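Gurkbridge library to open its new ground floor in July

The public library in Gurkbridge will open its rebuilt ground floor in July, after six months of work. The design comes from the studio Astora, which also made the plans for the health centre in Salinas.

The old entrance had four steps and a heavy door that had to be pulled by hand. Now there is a level path from the street and a door that opens by itself. Inside, the main desk has a low part, so that a person in a wheelchair can speak with the staff at the same height. The toilets are single rooms for everybody, and one of them has an adult change table.

Astora held meetings with over 45 residents before the first drawing was made. Many of them asked for less noise. For this reason the studio put a quiet room with 24 seats at the back, with softer light and dark grey carpet. The colours of the signs were also changed after a test with readers who have low vision.

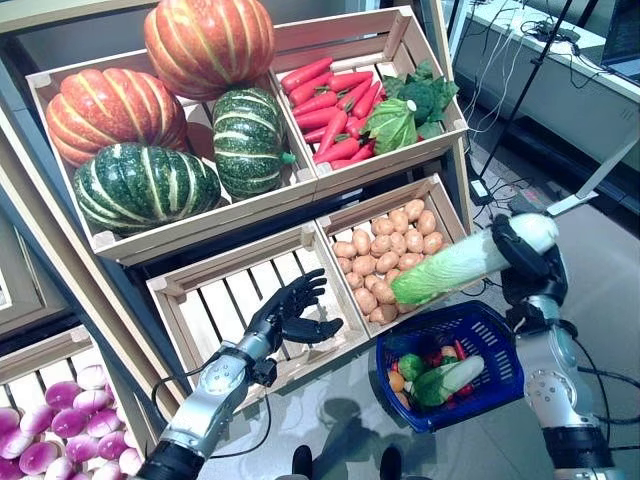

One resident who came to the meetings was pleased with the door but said that the bus stop is still too far away, and that the footpath between the two has no bench. The town has answered that it will look at the footpath later in the year.

A similar project in Rurberg is now at the planning stage. The library in Gurkbridge stays open on the upper floor until the work is finished, and the lift can be used from the side entrance.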